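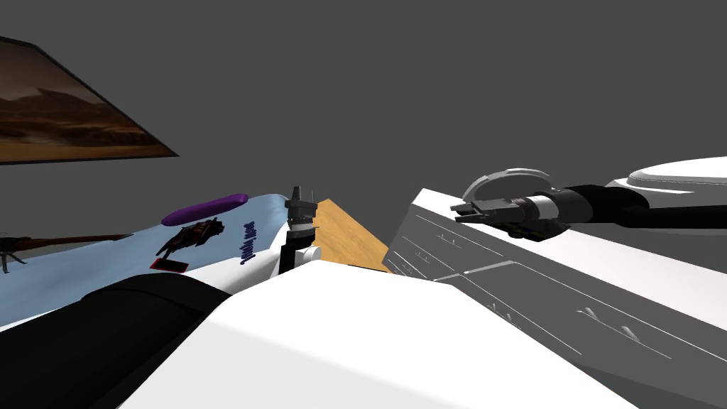

Natália Vávra objected to the interim draft on the grounds that a rise in loan renewals says nothing on its own about whether borrowers are reading more, and she asked that the two measures be reported separately. They are separated in this version. Her other comments are taken up under Section 4.

Zikau Branch Library Network
Progress report on the Extended Loan Pilot
Prepared by Iveta Matoušek
May 20, 2019

1. Scope of the period

The pilot replaced the standard loan period with a longer one at the Mitton and Prajapati branches. The Zolora branch kept the old terms and serves as the comparison site. Overdue fines were suspended at the two pilot branches and left in place at Zolora. No other lending rule was changed. Reference stock, interlibrary loans and audio discs are outside the pilot and do not appear in the results.

The grant agreement calls for a report at the midpoint. It covers lending activity, stock availability, staff time and spending.

2. Lending activity

The pilot branches registered 1,679 first-time loans on new or reactivated cards. A reactivated card is one that had been blocked for unpaid fines and was unblocked when the fines were suspended. The circulation software does not distinguish between new and reactivated cards in its standard export. A manual check of card histories has begun at Prajapati and will be extended to Mitton.

Renewals at both pilot branches fell at first, as expected with a longer initial loan, and then rose above the earlier level. The later rise is concentrated in large print and in adult nonfiction. Children's picture books are renewed less often than before at both sites.

Zolora shows no comparable movement in either direction. Its opening hours were shortened for part of April while the front entrance was repaired, and those days have been left out of the comparison.

3. Stock availability

The main risk named in the application was that longer loans would leave popular titles off the shelf. Waiting times for reserved items increased at Mitton. At Prajapati they did not change. Mitton holds fewer duplicate copies of recent fiction, which probably explains most of the difference.

To limit the effect, 200 additional copies were purchased from the stock line of the budget. All have been cataloged and labeled. The copies were assigned by length of reservation queue, so most went to Mitton. Reserved items there were also moved back to the old loan period for as long as a queue exists. Borrowers are told this at the desk and on the due date slip. Complaints on this point have been few and were handled at branch level.

4. Comments received on the draft

In addition to the point on renewals, Natália Vávra asked for the definition of a lost item to be fixed before the final report. Under the old rules an item was declared lost once the replacement charge was issued. With fines suspended, the charge is issued later, and losses at the pilot branches will look lower than they are until the delay works through. An item will now be counted as lost at all 3 branches when it is 20 weeks past due, regardless of charges. Earlier records will be recalculated on the same basis.

She also questioned whether fine income at Zolora should be shown. It has been added to the financial annex.

5. Staff time

Desk staff at Mitton and Prajapati recorded time spent on overdue accounts in the shared log. Entries are complete for Prajapati. At Mitton the log was not kept on evening shifts until the supervisor corrected this, and the earlier evening entries cannot be reconstructed. No estimate of time saved is given for Mitton in this report.

6. Spending

Spending on stock and printing is within the approved lines. The software line is underspent because the vendor has not delivered the revised export. Permission is requested to carry this amount into the second half of the grant.

7. Next period

Card histories at Mitton will be checked, the recalculated loss figures will be issued for all branches, and the borrower survey will be distributed on paper and by e-mail. The survey text is attached for approval.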